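Desk and Workroom Gallery: Storndale

The upstairs workroom at Storndale was refitted in July. It measures 70 square feet and had been used for storage. The total for furniture, paint and lighting came to $1,610.

The tables have white tops, which reflect light from the window and make small parts easy to find. Pens, rulers and loose papers go into upright holders so the work surface stays clear.

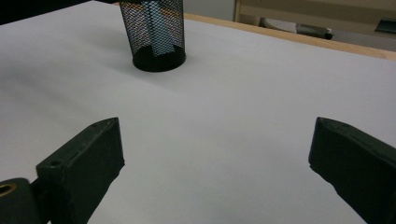 Black mesh holder on the white tabletop, with something pale blue standing inside. Light wood runs along the far side.

Shelving is kept low on that side of the room. Rolls and long items are stored flat, and anything needed daily stays within reach of a chair. Two people can work at the same time without moving furniture.

The room is open to members until 7 in the evening. Please wipe the tabletop with a damp cloth when you finish and return holders to the table where you found them.

More galleries: Caltari front office, Manurung print room, Grarkemstead reading corner.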